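Search this forum Advanced search Go

Worktop surfaces in the shared sorting room

Hjørdis Midtbø wrote:
Members are asked to comment on the care of the large worktop in the sorting room at Grudia before the revised house rules take effect in May. The surface is smooth and matte, in a muted pinkish beige, and it shows lint and small white flecks more readily than the old one did. The present rule asks each group to clear its boxes and wipe the top at the end of a session. Several groups have requested a cover instead.

Eilif Lindholm wrote:
I do not support a cover. We used one at Söderlund for two seasons and grit collected underneath it. A dry cloth before work and a damp one afterward should be sufficient. Wooden boxes should be lifted when they are moved, never pushed.
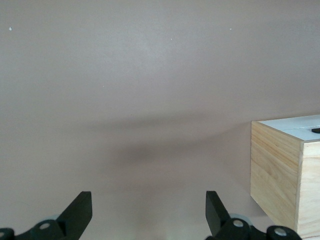

Sigrun Grønli wrote:
The lifting rule is reasonable for small boxes, but the full ones are too heavy for one person. I would prefer felt pads on the undersides. Kurkitz sells them in packs of 50, and one pack would cover every box we keep in the room.

Eilif Lindholm wrote:
Felt holds grit as well. If pads are adopted, someone must be responsible for replacing them.

Aslak Björklund wrote:
With respect, both proposals overlook the cleaning product. The Stumar spray was withdrawn from the cupboard last year – it left a film – and a bottle has since reappeared. I request that the rules name plain water and a soft cloth, and nothing else.

Hjørdis Midtbø wrote:
The point regarding the spray is accepted and will be included in the draft. On pads, opinion remains divided. I propose a trial on the boxes from shelf 2 only, with the cost charged to the room account.

Sigrun Grønli wrote:
Agreed, provided the lid hinges on those boxes are checked at the same time.

Contact us | Copyright Grudia Members' Forum | Back to top

This site uses cookies to keep you signed in. Accept Manage settings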